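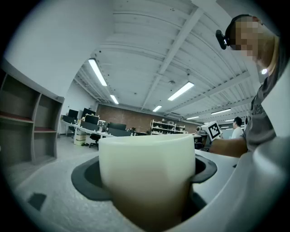
*A pale cup standing upright in a black ring-shaped holder.*

## Why do cups fall over?

Put a cup on a table and give it a gentle nudge. It may wobble and settle again, or it may tip right over. The difference comes down to balance.

Every object has a **centre of gravity**. You can think of it as the point where all of its weight balances. A cup stays up as long as that point is above its base. Tilt it too far and the point moves past the edge of the base. Then gravity pulls the cup over.

Many cups are tapered, so they are narrower at the bottom than at the top. Tapered cups stack neatly inside each other, but a narrow base makes them easier to knock over. Filling a cup right to the top raises its centre of gravity too.

## What a holder does

The cup in the photo sits down inside its holder, and the holder is set into a flat white surface. The black collar goes around the cup like a thick ring.

A holder like this helps in two ways. If you bump the cup, its side presses against the ring and the ring pushes back. The sunken part also keeps the bottom of the cup from sliding away.

You will find cup holders in cars, on boats and in the arms of folding chairs. On a boat they are very useful — the whole table can tilt!

## Try it yourself

You will need a plastic cup, some water, a tray and a roll of wide tape that the cup can sit inside.

1. Put the cup on the tray and half fill it with water.
2. Lift one end of the tray slowly. Stop when the cup starts to slide or tip.
3. Stand the cup inside the roll of tape and try again.
4. Fill the cup nearly to the top and repeat both tests.

Do this outside or over the sink, and write down what happened each time. Did the full cup behave the same way as the half-full one?

## Words to know

**Base:** the part an object stands on.

**Tapered:** getting narrower towards one end.

**Stable:** hard to tip over.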